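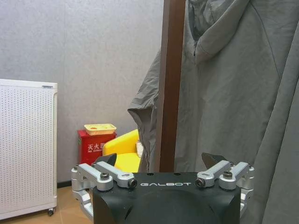 Pliremstead Robotics Club — Grippers and End Tools

Handle turns in the fingers after a while. Worn pads or loose linkage?

Posted by ullum_bench

We have a two-finger gripper with the usual linkage on each side. It holds a thin tool with a wooden handle and a hooked metal shaft. When I first close on the handle, the shaft stands straight up. After a few runs it starts to lean, and if the hook touches anything the whole tool turns in the fingers.

It started in March. The cycle counter was at 1134 when I first wrote it down and it's at 1372 now, and the lean has gotten worse between the two. Closing force is the same as it always was. I wiped the pads with alcohol, which helped for maybe an hour. With the gripper open and powered off I can rock the left fingertip a little by hand. The right one feels tight.

I have a spare set of pads here but I don't want to use them up if the trouble is in the linkage. 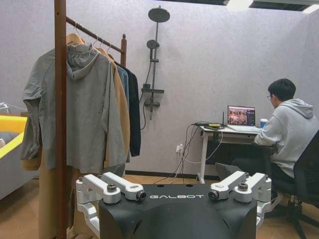
Do you have to home the gripper again after tightening the linkage bolts?
Home it every time, with nothing between the fingers, and then check the closed position before you pick up a tool.

2 replies

vakulenko_cell

Had the same thing. Loose linkage. If one side rocks and the other doesn't, the fingers don't meet the handle square and it only gets held along one edge. New pads won't fix that.

What I do:

Park the arm with the gripper clear of everything and cut power to it. Take the tool out first. Open the fingers by hand as far as they go without forcing them.

Hold the housing still and push each fingertip sideways, then front to back. Watch the joints while you do it. You're looking for the one where the link moves and the bolt head doesn't.

Take that bolt out, clean the threads, put one small drop of Boltano blue on it and put it back. Snug, then check that the link still swings freely. If it drags you went too far. Keep the threadlocker off the pivot itself — I got some in a joint once and had to take the whole side apart. 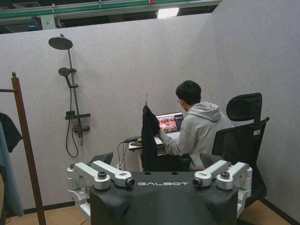
Leave it overnight before you run it. Then home it, close it on the bare handle and try to twist the tool with two fingers. It should feel the same in both directions. If it still rocks after all that, the bushing is worn and you need a new link, and I'd change the same link on the other side too.

Mark the bolt heads with a paint pen while you're in there. After that you can see at a glance if one has backed out.

boltano_fan

could also be the handle. wood is slick if it's varnished. I wrapped mine with grip tape and never had to touch the gripper

ullum_bench

It was the outer joint on the left. The bolt turned with almost no effort. Cleaned it, Boltano, left it overnight, homed it in the morning. The rocking is gone.

For the test I closed on the handle and held it for 50 seconds, then moved the wrist through its full range and went back to the start.
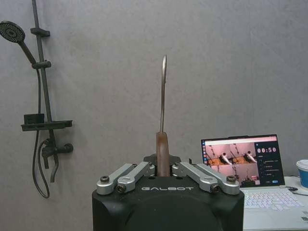

I did that 3 times and the shaft stayed straight each time. Old pads are still on. I'm going to check the bolts again in a couple of weeks and will post if it comes back. Haven't tried the tape, the handle isn't varnished.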